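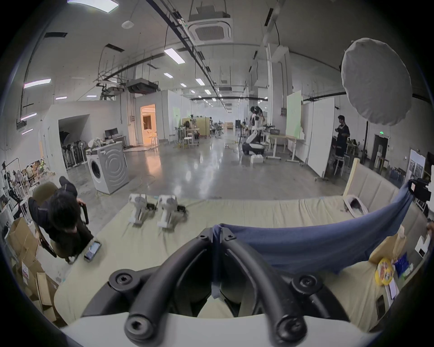
Folding big stuff, quick notes before I forget again. Cloths, throws, the thin blankets, anything wider than your arms. Most people fold in the air and wonder why the corners never meet. You need a surface. A long table is good, even with a tablecloth already on it all wrinkled, doesn't matter, but look at what's living on the table first. Ours collects everything. Phone, paper bag, a round yellow plate, a shoe (a white one, right on the cloth). Drag a blue cloth across that lot and the hem takes something with it. So – clear one end. Not the whole table, you'll never start.

Then corners. Always corners first, never grab the middle. Hold two, pull till the edge between them goes straight, let the rest hang. If it sags in the middle you're not wide enough, step back or get a second person. My neighbor Jovita Varela folds for a living pretty much (linen hire, 100 tablecloths on a busy weekend) and she says the pull is the whole job. Pull, wait a sec, then lower. Don't flap it, flapping puts the creases back in. 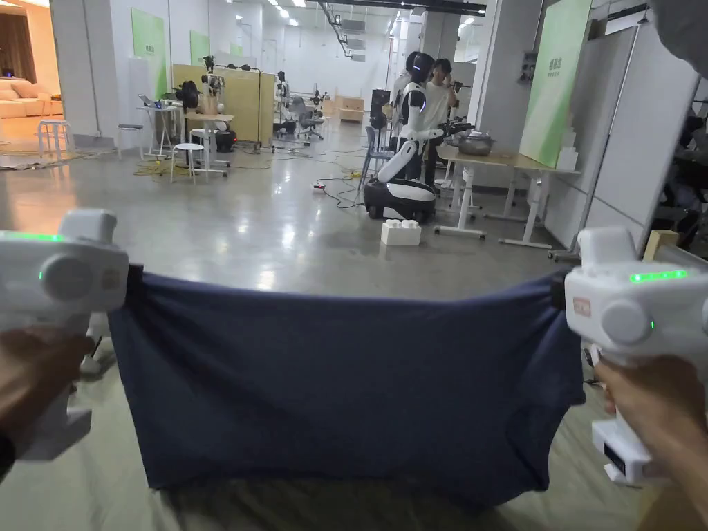
Other thing she does is lower the bottom hem first and let it touch down flat before the top edge comes over. Slow. You get one straight line to match up to and the rest follows. I used to drop the whole thing at once and then spend five minutes tugging at it.

No table big enough? Floor. Totally fine, just put something down first. An old bedspread or a cotton drop cloth, bigger than what you're folding. Canvas is okay but heavy to wash. Smooth it out from the center with your forearm, small wrinkles you can leave. Tape a corner if it creeps on a slick floor, a little painter's tape does it, comes off clean.

Use a base cloth that's a differnt color from the thing you're folding, dark on dark is hopeless in evening light. Shoes off. Sweep before, obviously, and move extension cords over to the wall so you're not kneeling on them.
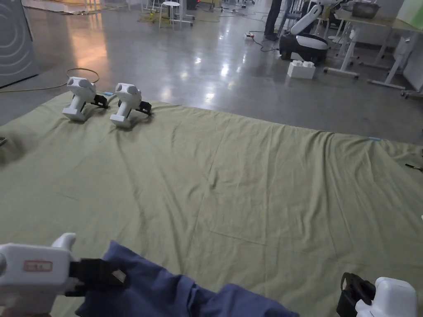
Order for a rectangle:

Long edge to long edge. Smooth.
Same again if it's wide.
Short ends to the middle, leave a finger gap.
Close it like a book.

The gap matters, without it the thing springs open on the shelf. For slippery fabric do thirds instead of halves and roll the last bit.

If one corner is always off, your cloth probably isn't square. Lots aren't after a few washes. Match the hems on the side that shows and hide the bad corner inside. Done.

Storage – heavy at the bottom, folded side facing out so you can pull one without wrecking the pile. Cardboard cartons are ok for a few months if they're dry, write on the SIDE not the lid becuase the lid is always under another box. Anything going away from November till spring, wash first. Old food spots go yellow in the dark and they don't come out easy.

Navy and other dark blues: inside out for the wash, cold, on their own the first couple times. Fold as soon as they're dry. Lint shows like crazy, keep a roller next to the pile.

Fitted sheets another day, still losing that one.

Posted 2021-01-29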